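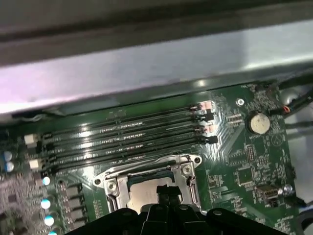 Hafstein, February

Handout 8: Reading a success rate

Notes to go with the second half of the contact-rich manipulation unit. Read the Grurkellow report first, at least the method section and the results table. The appendix can wait.

1. The claim

The Grurkellow report says that a policy trained on wrist-camera images and joint positions, with no force sensing at all, can do board-level work inside a computer chassis. The headline is 35 successes out of 40 on memory insertion. Ebise Nigatu's group at Pleltolen then tried to get the same number on their own arm and got something a good deal lower. Both groups used the same training code. I want you to be able to say why the two results may not disagree, and why neither tells you as much as its abstract suggests.

2. What the wrist camera gets

Look at the view at the top of this handout as if you were the policy. Six memory slots, all empty, run at a slant across the board. The contacts inside them glint. The processor socket sits just below the slot bank in its metal bracket, and the gripper's narrow finger reaches up towards it and hides part of the processor. That last point matters more than the report lets on. A wrist camera moves with the hand, so the hand blocks much the same part of every image, and that part tends to be where contact is about to happen. Whatever the network learns about the last few millimetres, it learns largely from what surrounds them.

Then there is the shine. The bracket is bright metal, the board is glossy, and there are white glints on it. Move the lamp and the glints move. A network has no reason to treat a glint as less trustworthy than a printed line unless the training data forces it to. The report mentions "varied lighting" once and never says what varied.

3. What counts as success

The Grurkellow team scored a trial as a success if the module was "seated by visual inspection". Ask yourself who inspected, and whether they knew which policy had been running. A memory module can look seated and have one end sitting high. The obvious check is to close the latches, power the machine and see whether the memory is found. It's slow and dull, and they didn't do it.

Pleltolen did. My guess is that a fair share of the gap between the two groups comes from this alone — but it is a guess, and you should treat it as one until somebody rescores the first set of trials.

4. Resets

Between trials a person puts everything back. In the Grurkellow set-up the chassis stayed clamped to the bench throughout, so putting it back meant removing the module and little else. The start position of the arm was varied by up to 20 mm. The board itself was never turned, swapped or tilted.

With a fixed board, a policy that ignores the camera can do rather well. Wubit Wubshet's short note makes this point better than I can: she replayed one recorded demonstration, eyes shut so to speak, and it succeeded more often than she had expected on a clamped board. No such baseline appears in the report. I would not accept the paper without it.

5. How much data

There were 2000 demonstrations, collected by two operators. The learning curve is plotted against number of demonstrations and rises nicely. It isn't plotted against number of boards, because there was one board. More demonstrations of the same thing buy you smoothness. Whether they buy you anything on a machine from another maker, with the slots running another way, we can't tell from this curve.

The Cimska data has more than one chassis in it and is the better place to look, though its labels are patchy and I would check a sample by hand before trusting any figure drawn from it.

6. The arithmetic

Work out a 95 per cent interval for 35 out of 40. Use the Wilson method, as in the statistics notes. Then do the same for a rival method that scores 31 out of 40, and look at how far the two intervals overlap. The report calls a gap of that size "a clear improvement". Write one sentence saying what you would call it.

7. For the seminar

Bring a page, no more, on the following.

Design a test that separates a policy which uses the camera from one which has memorised the bench. You may cover the lens, move the lamp, turn the chassis or change the board, but you only get 20 trials, so spend them carefully and say what result would change your mind.

State your rule for success before you describe the test. If it includes the word "looks", rewrite it.

Those of you using the lab arm for coursework: same rules apply to your own numbers. Write down the failed trials, including the ones you stopped by hand. A trial you stopped is a failure unless your rule, written beforehand, says otherwise.

Reading: Wubshet's note on replay baselines; the Pleltolen replication, sections 2 and 4; the Cimska data sheet.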